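Last touched 5 November 2023. If you change the labels, change this file too, please!

# florndale-packing

Recordings of people packing mixed snack and sachet boxes with hand-held grippers, collected by those of us who pack for Brudine. I'm Rohani Liew. I packed for years before I got anywhere near a Git repo, so if something in here is laid out oddly, that's me.

## What's in it

- 1519 clips in total
- 1132 with labels checked by a second person
- 56 item types, mostly small sealed packets
- one text file per clip, saying what was picked and where it was meant to go

The `unchecked/` folder is everything else. Use it if you like, but the labels there are first guesses and I wouldn't train on them without having a look.

## How we got here

Management told us in March that some of the packing would be automated, and you can imagine how the lunch room took it. Zoriana Kuzmenko (she does the scheduling) asked whether the packers could do the recording ourselves, on paid hours, and to everyone's surprise the answer was yes. So the hands in these clips belong to people who know the job. You pick up a lot doing this work for years, like how a glossy packet slides if you grab it too low, or which ones hate being squeezed in the middle.
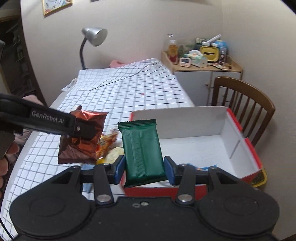
It's slower than using your fingers, I'll say that much. My first week I was hopeless, and my forearms let me know about it every night. We cap a recording session at 50 minutes now and then swap to ordinary packing, which most of us look forward to!

## What's changed for us

Some good, some not so good. The Stelmakh line now does the plain single-item orders, so there's less standing at the end of a shift (my knees are thrilled). The mixed boxes are still ours. But the easy orders were also where new starters learned the ropes, and they've lost that bit of breathing room. We've asked for longer training and we're still waiting to hear.

Nobody's hours have been cut so far. I'm writing that down with the date at the top so it can be checked later.

## Labels

`pick`, `hold`, `place`, `drop`, `regrasp`. A `drop` is any time the item leaves the jaws when it wasn't meant to. Please don't filter those out just to make your numbers prettier, they're a normal part of the job.

Colour names are whatever the labeller typed. There's "maroon", "brown" and "reddy brown" for what may well be the same packet. Rasturus, our label checker, only catches spelling, so it won't help you there.

## Using it

Fine for research and teaching. If you want to use it to set pick rates for people, the answer's no, and that's in the licence file as well. Clips can be pulled if the person in them changes their mind, so check `removed.txt` before you reuse an old copy.

## To do

- merge the colour names
- sort out the two clips with the same ID
- ask Zoriana about the missing afternoon notes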